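Section 4: Setting Up Your Label Printer on a Shared Desk
Markeo 2403 Set-up Guide
Revised Jul 27, 2023

Complete Section 3 (Unpacking and Checking Parts) before you begin. You will need the printer, the power adapter, the gray USB cable, one roll of labels and a computer with the Kos software installed.

4.1 Placing the printer

1. Choose a flat, level surface that does not shake when a drawer is closed. A table shared with other equipment is fine.
2. Leave a hand's width of clear space behind the printer so the roll cover can open all the way.
3. Keep the printer out of direct sunlight. Thermal labels darken in heat, both on the roll and after printing.
4. Route the power cord along the back of the table and down the nearest leg. Do not run it across the front edge.

CAUTION: Do not plug the adapter into the wall until step 3 of Section 4.3.

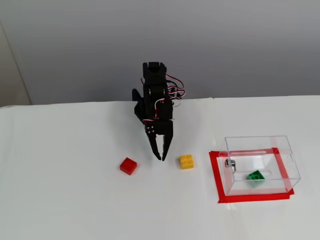
Kalalus wrote on the support page that the roll cover on their unit would not stay up until the printer was moved forward from the wall, and asked for the clearance to be given for the open cover, not the closed one. The distance in step 2 is now measured with the cover open.

4.2 Loading the labels

1. Press both side tabs and lift the roll cover until it clicks.
2. Remove the cardboard insert and keep it. You will need it if the printer is shipped.
3. Peel off and throw away the first label on the roll. It often has glue on the printing side.
4. Slide the roll guides apart and drop the roll in so that labels feed from the top, printing side up.
5. Close the guides until they touch the roll. The roll should still turn freely with one finger.
6. Pull the end of the roll through the front slot and past the tear bar.
7. Lower the cover and press down on both corners. You should hear two clicks.

NOTE: A full roll holds 100 large labels. Small labels come in longer rolls that need the wide core adapter, sold separately by Ekent as part 4000.

CAUTION: The tear bar is sharp. Keep fingers away from it when closing the cover.

4.3 Connecting power and computer

1. Make sure the power switch on the back is set to O.
2. Push the round plug of the adapter into the printer until it stops.
3. Plug the adapter into a grounded wall outlet.
4. Connect the square end of the USB cable to the printer. Leave the other end loose for now.
5. Set the power switch to I. The status light blinks orange and then turns green.
6. Open Kos on the computer and choose Add Printer from the File menu.
7. When Kos asks for it, connect the loose end of the USB cable to the computer.

If the light stays orange, the cover is open or the labels are not seated. Open the cover and repeat Section 4.2 from step 5. If the light is red, switch the printer off and see Section 7.

NOTE: On a shared desk, connect the printer directly to the computer. Some hubs do not supply steady power and will cause Kos to lose the printer when it wakes from sleep. 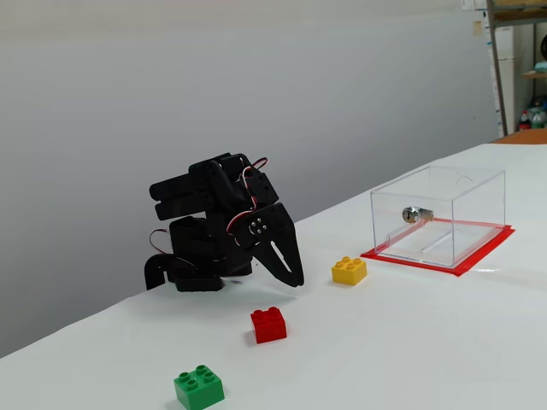 After the printer appears in the list, Kos will offer to print a test label. Accept it. The test label shows a border, a bar code and a line of small type. All four sides of the border should be visible and the small type should be easy to read.

4.4 Adjusting the print

1. If the border is missing on one side, choose Align in the printer window and move the slider toward the missing side, one step at a time.
2. If the type is faint, raise the Darkness setting by one and print again. The factory setting is 7.
3. If the type is smeared, lower the Darkness setting by one.
4. Click Save. Settings that are not saved are lost when the printer is switched off.

NOTE: Printers shipped before August use an older alignment menu. Update the printer from the Help menu before making changes.

Saved settings apply only to the label size now loaded. When you change to another size, run the test label again. Continue to Section 5 to set up sharing with other users.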